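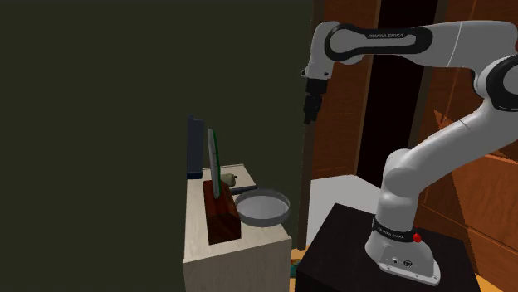 Figure 3. The simulated kitchen used in the Plureo course project, with the Franka Emika arm, the cabinet and a shallow pan.

4.2 Student task design

We were lucky in our students, who came back in September full of ideas and not at all shy about arguing for them. Each team built its own tabletop layout in simulation and then wrote a pick-and-place routine for it. The layout in Figure 3 belongs to Negin Shahbazi and Fenna Claeys, who wanted the pan to reach past the edge of the block it rests on — a choice that led to a long and very happy discussion of grasp points, and of whether the handle or the rim makes the better target. Across the class, 41 students logged 1,170 simulated attempts, and we set aside 130 of these for the peer review exercise described in Section 4.3.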